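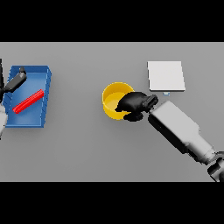 Simulation results inspection checklist, with comments
Method under review: Grita two-arm placing policy
Submitted by: Curnent
Reviewed at: Flesden, simulation desk
Date of inspection: 15 November 2022

Marks used: OK, OK with comment, Query, Fail. A Query has to be answered in writing before the result goes into the summary table. A Fail sends the section back.

Section 1. What is being claimed

1.1 Claim is written in one sentence and can be tested.
Query. The covering note says the policy "handles bimanual placing reliably". I can't test "handles" and I can't test "reliably". The nearest thing to a claim is further down, where the note says the bowl ends up on the white pad in most of the 581 evaluation runs. Please put that first, with the number in place of "most".

1.2 The task is described well enough for someone else to set it up.
OK with comment. Blue tray with a red bar in it to the left, yellow bowl and white pad to the right. The note doesn't say whether the bar is part of the task or just there. If it is a distractor, say so.

1.3 The word "bimanual" is earned.
Fail. I have now watched a good number of these runs and the right arm does the work I can see. The left gripper sits over the tray. A policy that moves one arm while the other hovers is a one-arm policy until somebody shows me otherwise. Either report what the left arm contributes or drop the word from the title.

Section 2. Training and test data

2.1 Training and test layouts are kept apart.
Query. 3916 training episodes are declared. The test layouts come from the same generator with different seeds. Different seeds do not guarantee different layouts, and nobody on the Curnent side seems to have measured how close the nearest training layout is to each test layout. I asked for this in May and was told it was on the list.

2.2 Episodes dropped from training are accounted for.
OK. 1721 were dropped and each has a reason code. I read a sample of them and the codes matched what had gone wrong.

2.3 Episodes dropped from evaluation are accounted for.
Fail. There is a filter called "bad start" in the evaluation script. It runs after the episode has finished. A start can be judged bad before the arm has moved, so I would like to know why the filter waits for the end. Remove it or run it first, then send the new figure even if it is worse.

Section 3. The success check

3.1 Success is defined in the write-up and in the code, and the two agree.
Fail. Write-up: "bowl resting on the pad". Code: centre of the bowl is over the pad at any step in the episode. These are different things. The code would pass a bowl carried across the pad in the air and dropped on the far side.

3.2 The gripper has let go before success is counted.
Fail, same cause as 3.1. Several of the stills sent as proof of success have the gripper still closed on the rim.
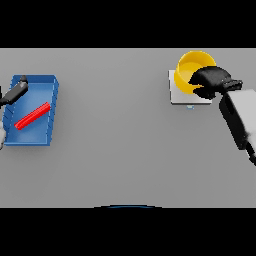 I would not sign for a placement on that sort of evidence. The bowl has reached the pad, and I give the policy credit for that, but it also hangs over the edge and the hand is still on it. If the hand opened, the bowl might sit there or it might tip, and I have no way of knowing which. The check needs an open gripper, the arm drawn back, and a waiting period with the bowl still in place at the end of it.

3.3 How much overhang is allowed is stated.
Query. Nothing stated. Pick a limit and write it down before the rerun, please, and leave it alone afterwards.

3.4 Tilt of the bowl is checked.
Query. The variable exists and is logged. It isn't used anywhere. Was it used once and taken out?

3.5 Success is confirmed by eye on a sample.
OK with comment. It was done, but by the people who wrote the policy, looking at videos in which the score was printed on the page beside the player. Hide the score next time.

Section 4. The simulator

4.1 Contact settings are recorded.
OK. Full file attached, version noted.

4.2 Contact settings are believable.
Query. Friction between the fingers and the bowl is set high. Lots of groups do this and I complain to all of them. Run it again with friction lowered in steps and show the whole curve. If the result only stands at the top setting then we have learned something about the setting.

4.3 Objects do not pass through each other.
OK with comment. I stepped through the contact log for the rim grasp. Some overlap between finger and rim at the moment of closing, within our usual limit. It would be nice to have this as a number in the report instead of me hunting for it.

4.4 Rendering matches what the policy is given.
OK. Same plain grey table, same viewpoint. The policy has seen no other background, so the sentence about "varied scenes" in the introduction should go.

Section 5. Comparison

5.1 There is a baseline and it was given a fair chance.
Query. The baseline is the Wilczyńska planner with its default settings. Grita was tuned; the planner was not. Give the planner the same tuning budget or say in the caption that you didn't.

5.2 More than one training run is reported.
Fail. 2 runs, and only the better one is in the table. Both must be shown. I would prefer more, and I know what that costs in machine time.

5.3 Spread is given along with the average.
Fail. See 5.2.

Section 6. Safety before any transfer to the real cell

6.1 Joint and speed limits in simulation match the cell.
OK. Checked against the cell sheet.

6.2 The idle arm has a defined resting position.
Query. It hovers. In the cell that puts a gripper over the parts tray with the drives live. I want a parked position away from the tray, and a stop if it leaves that position without being told to.

6.3 Behaviour on a lost grasp is defined.
Fail. None defined. In the runs where the bowl slips, the right arm carries on to the pad with an empty hand and opens it as though all were well.

Outcome

Not accepted in this form. Sections 3 and 5 to be redone and the evaluation rerun without the late filter. Sections 1 and 2 need written answers. No transfer to the cell until 6.2 and 6.3 are closed.

My own view, for what it's worth, is that there is probably a decent rim grasp in here. The placing result I don't believe yet. Send the raw logs with the resubmission as well as the summary, and keep the old ones so that the two can be compared.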